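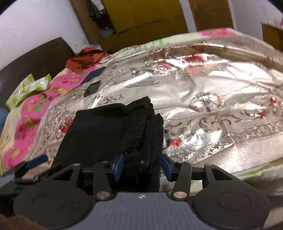 Flondoren FT-6 Box Office Terminal

Ticketing and daily returns for independent movie theaters

The FT-6 is a counter terminal for theaters with up to six screens. It sells and prints tickets, keeps the seat count for each show, and produces the nightly gross report that distributors ask for. It replaces the cash drawer, the ticket roll and the handwritten box office statement with one unit.

It is built for the single-site exhibitor. Larger circuits that need to link several buildings should look at the FT-21, which uses the same ticket stock and the same report layouts.

What it does

Each show is set up with a title, a screen, a start time and a house capacity. When the cashier presses a show key, the display gives the seats left and the price for each ticket type. The terminal will not sell past capacity unless a manager turns the key to override, and every override is listed on the closing report.

You can store 11 ticket types. Most theaters use four or five: adult, child, senior, matinee and pass. Passes and free admissions are counted separately from paid tickets, as most film rental contracts require.

Titles are held by print and not by screen. If you move a picture from your big house to a smaller one on its third week, the running total moves with it. Double features can be reported as one title or split between two distributors at whatever percentage you enter.

Reports

Closing report: paid admissions, free admissions, gross, tax and net for each show and each title, with opening and closing ticket numbers.

Weekend report: Friday through Sunday by title, with the change from the prior weekend in dollars and percent. This is the page to have in front of you when the booker calls on Monday morning.

Engagement report: the full run of a title from first show to last, week by week, with film rental worked out on your contract terms. Flat rental, straight percentage, sliding scale and 90/10 over house allowance are all supported. House allowance is entered once for each screen.

Concession report: sales per head by show. Requires the optional concession drawer.

Reports print on the built-in 40-column printer or on any parallel printer. They can also be saved to diskette as plain text for use in a spreadsheet.

Sending figures by phone

The FT-6 includes an internal modem. At closing it can dial a reporting number and send the night's grosses without anyone reading them out over the phone. The Dasus format is standard. Other formats can be loaded from diskette, and we do not charge for them.

If the line is busy the terminal tries again at the interval you set. If it has not got through by 2 a.m. it prints a notice and holds the figures until the next closing. Nothing is erased until a send is confirmed - a manager can also print and fax the same page by hand.

Specifications

Screens: up to 6
Ticket types: 11
Titles held in memory: 21 current, unlimited on diskette
Display: two-line cashier display, one-line customer display
Ticket printer: thermal, fan-fold or roll stock
Report printer: 40-column impact, two-part paper
Ports: 2 serial, 1 parallel
Drive: 3.5 inch diskette
Battery backup: keeps all sales data through a power loss. Does not run the printers.
Power: 120 V, grounded outlet

In the carton

Terminal, cash drawer with two keys, manager key, power cord, phone cord, one box of ticket stock, one roll of report paper, setup diskette and printed manual. The customer display is packed in its own sleeve under the terminal. Please check for it before you throw the carton away.

Options

Concession drawer with item keys
Second cashier station (shares seat counts with the first)
Wistis lobby sign cable, for showing start times and sold-out notices on a Wistis LED sign
Long-run battery, runs the terminal and ticket printer
Dust cover

The second station has to be on the same electrical circuit as the first. If your box office and your concession stand are on different circuits, call us before ordering.

Changes in the current version

Units shipped since February have version 2 of the program. It adds the weekend report, allows a midnight show to be counted with the day before, and fixes a fault where a refund made after the last show of the night was left off the tax line. Owners of earlier units can get the new version on diskette at no cost. Print your engagement reports before installing it - open engagements carry over but closed ones do not.

Dates are stored with a four-digit year in both versions, so no change is needed for the year 2000.

Ordering and service

The FT-6 is sold direct and through Woldegiorgis Theater Supply. Ticket stock can be ordered plain or printed with your theater name. Printed stock takes longer and is not returnable.

The terminal is covered for parts and labor for one year. Print heads are covered for 90 days. For repairs, call for a return number first and ship the unit without the cash drawer. We can send a loaner if your theater is open seven days a week, and you pay freight one way.

Questions about rental terms, report layouts or sending formats go to Shewit Tefera in exhibitor support. Have a recent closing report at hand when you call, along with the version number, which prints at the bottom of every page.

Page last updated 8 Aug 1999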